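Home | Programs | Reports | Contact

Feseo Phone Loan Program
Progress report to the Vallejo Fund, period ending in March
Prepared by Zdenka Omerović, program lead
May 20, 2021

The program lends basic smartphones to adults in Nasness who are looking for work or waiting on housing. The grant paid for 400 phone loans over the year. By the close of the period we had made 249.

Demand is steady and most borrowers come to us through the Ditach job center. The slow part has been returns. Phones come back late, often without a charger, and each one has to be wiped and checked before it goes out again. Mirsad Ivanov now does this on two fixed mornings a week, and the backlog is down to seven phones.

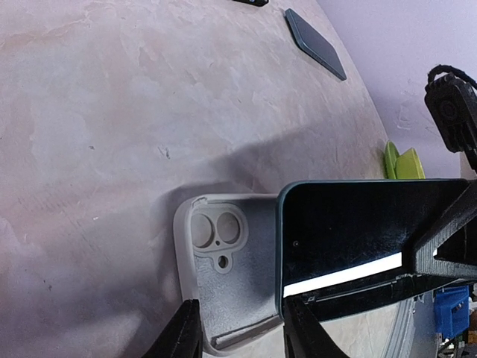
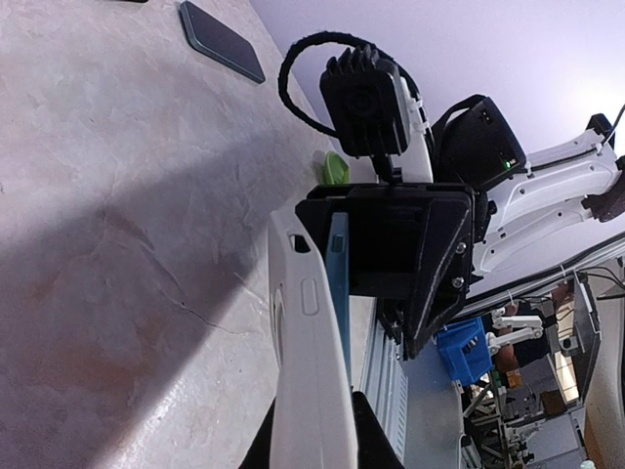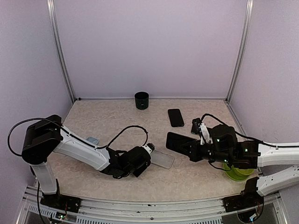

A smartphone on a beige mottled surface, three views.

Spending is under budget on handsets and over on data plans. Borrowers use more data than we planned for — mostly video calls with caseworkers. We ask to move $900 from the handset line to the data line. The total would not change.

We also said we would run evening help sessions. These started late because the library room was closed, and attendance has been low. We will try a Saturday slot before deciding whether to keep them.

Still open: the repair contract, which is up for renewal, and the Spanish version of the loan agreement. The draft is with the translator. We will send both with the next report.

Feseo Phone Loan Program, Nasness | Contact us | Back to top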